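**Handheld grippers, second round: a talk with Eleri Cadwaladr**

Cadwaladr has spent since March comparing two handheld grippers for recording demonstrations. One is the Brumis, with a marker cube on top of the housing. The other is the Ikard, which has no cube and estimates its position from an onboard camera.

She began with tracking. "The cube wins on drift. You lose it when a sleeve or a cushion gets in front of it, but when it comes back, the pose is right. The Ikard wanders, and you find out at the end of the take."

The test set at Grirkasard is 2000 takes, split evenly between the two models. Soft household goods make up the largest share, and she considers them the harder half of the work. "A rigid box forgives a bad approach angle. With a cushion you want the corner or a seam. Go for the flat side and the jaws skid over the cover." 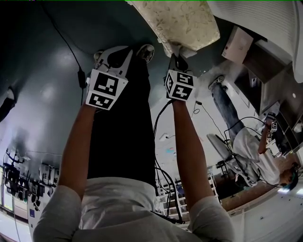
Karthik Matubbar puts more weight on the cables than on the jaws. In his view a wired gripper shortens the reach people are willing to use, and the recordings come out with the elbows held in. He would accept worse tracking to be rid of the cord.

Cadwaladr disagrees in part. "Karthik's takes are tidy because he stands still. Run the cable along the forearm and tape it twice, and the difference mostly goes away." She concedes that two-handed work is worse, as the leads cross whenever the arms do.

On jaw force she had less to say. Both models are closed by the operator's fingers, so the figure depends on the hand. The Bartoš pads, 6 mm thick, held fabric better than the stock ones but wore through at the tip. She now changes them after 7 sessions.

Would she buy the Brumis again? "For bimanual work, yes. For one hand in a narrow kitchen I would take the Ikard and throw out more takes."

The controller comparison is still open – Tanvir Mondal has the logs, and the timestamps on 2 of the units do not agree.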